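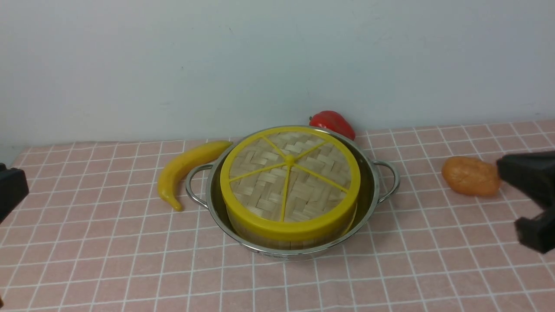

Steel pot with a bamboo steamer inside, on the pink check cloth.

Forum: Field Programs > Household Energy > Stoves and Fuel

Thread: Retained-heat baskets, low use after four months

emontoya_n
We distributed 94 retained-heat cooking baskets in Flindham district starting in July. Insulated basket, fitted cushion on top, you bring the beans to a boil, move the pot into the basket and leave it. The design is the Brirkau pattern with a cotton shell and shredded foam fill. Households paid a small share of the cost.

At the four-month visit, 46 were in use at least twice a week. The rest were in storage, used as seating, or given to relatives. Fuel savings in the active group are decent. I am trying to work out whether this is a product problem or a training problem before we order fabric for the next batch. Interested in what others have measured.
Nidia Montoya

g_ccori
What pot sizes did you fit the baskets to? We had the same drop-off and most of it was pots. The well in the cushion was cut for a tall narrow pot and people there own wide shallow ones with side handles. The handles hold the cushion up and you lose heat through the gap. Temperature after four hours was 11 degrees C lower than with a snug fit.

emontoya_n
One size, 28 cm well. We surveyed pot diameter but not depth or handles. That is a fair point and I don't have data to answer it.

urrego_a
I would look at fuel before pots. If a household collects wood and doesn't buy it, the saving is labor, and often it is the labor of someone who didn't decide on the purchase. Split your 46 by purchased versus collected fuel. I expect the buyers are overrepresented.

g_ccori
Both can be true. But a basket that leaks heat makes undercooked beans the first time, and after that the fuel question doesn't come up.

urrego_a
Undercooked beans the first time is usually a short boil, and short boils are training. Our instruction sheet said "boil, then transfer." Five minutes at a boil and fifteen minutes at a boil give very different results with dry beans. Large kidney beans need a full boil regardless, for safety. We changed the sheet to give minutes by food and complaints fell by about half with no change to the basket.

Elaheh H
Joining from the Clodance program. We have 1,289 baskets out over three seasons, so a larger set, though the monitoring is uneven. Notes:

1. Foam fill packs down. Measured cushion thickness went from 12 cm to 7 cm in the first year. We now use a loose inner bag so the owner can open it and top it up with rags or dry husk.
2. Light-colored shells get dirty from soot on the pot base and people stop wanting them in the house. Dark fabric for the inside only is enough.
3. Self-reported use was higher than logger use in every village. We put temperature loggers in 30 baskets. Reported was 4.1 times a week, logged was 2.6.

I would treat your figure of 46 with caution if it came from interviews.

emontoya_n
It came from interviews plus the enumerator looking at the basket. No loggers. What did yours cost per unit, and did people take them out?

Elaheh H
Ours were the cheap button type, sewn into the side wall. Three were lost and two failed. I can send the spreadsheet. Ask first and show the household the logger. We had one village where it was not explained well and the women's group there was right to object.

urrego_a
I disagree on loggers for a batch this size. The money would cover a second visit to each of the 94 households, and a second demonstration changes use. A logger only tells you what you already suspect.

Elaheh H
A second visit without measurement gives you a second set of polite answers.

g_ccori
Cheap middle option: weigh the fuel in ten households for three days with the basket and three days without. Kitchen scale and a notebook. It also shows the household the difference, so it does part of the training.

emontoya_n
OK. Plan for now: pot depth and handle width added to the survey, split by purchased and collected fuel, fuel weighing in ten homes. Fabric order on hold. Elvira Alvarado runs the sewing group and says an adjustable well with a drawstring adds under twenty minutes per cushion, so we will sew four of those and test them against the fixed size.

g_ccori
Drawstring frays at the channel. Use flat tape. Pattern is in the files section under cushion_v3.

emontoya_n
Got it, thanks. Elaheh, please send the spreadsheet when you can.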